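Pukora Wrist and Gripper Package – what to budget for, and what comes in the crate

If you have landed on this page, you have probably already seen an arm you like and are now trying to work out what the rest of it is going to cost you. We get that question more than any other, so we have tried to put everything in one place, including the parts that don't show up on most quotes until quite late in the conversation.

The Pukora package is our wrist-end bundle for home and household task work. It covers the mounting plate, the wrist camera bracket, the cable set, one pair of finger pads and one spare pair, and the setup license for a single laptop. It does not include the arm or the gripper, and we would much rather you knew that now than when the crate is open on your floor. Most parallel linkage grippers will fit the plate. If you're not sure about yours, send the bolt pattern to Fathima Siriwardena on our parts desk and she'll check it against the drawings for you.

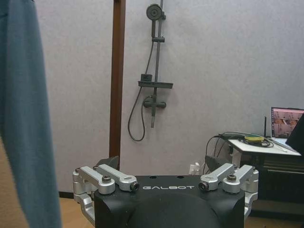 Cables deserve their own line in the budget. The standard set is 3 meters long, and for a bench in the corner of a workshop that is plenty. For a bathroom, a kitchen or any room where the laptop has to sit off to one side on a table, please think about the 10 meter set. It adds to the price, but you will have slack to work with, and slack is kind to connectors. Duarte Gouveia, who handles our returns, would tell you that a tight cable is the first thing he looks for – and he usually finds one.

Finger pads wear out, and how fast depends on what you're picking up. Smooth plastic bottles are gentle on them. Taps, rails and anything with a hard metal edge are less so. We sell replacements in boxes of 16, and a box keeps for years in a drawer as long as it's out of the sun.

Setup help is $900 for a visit, travel included inside our normal service area. Plenty of customers manage fine with the printed guide, so don't feel you have to book it. If you do want someone there, ask early, as February fills up quickly with school and college orders.

Lead time is up to six weeks. Quotes are prepared by Dilani Matubbar and hold until the end of the following month.

Related items: Didance cable clips, Mondal rolling table, replacement pads (box)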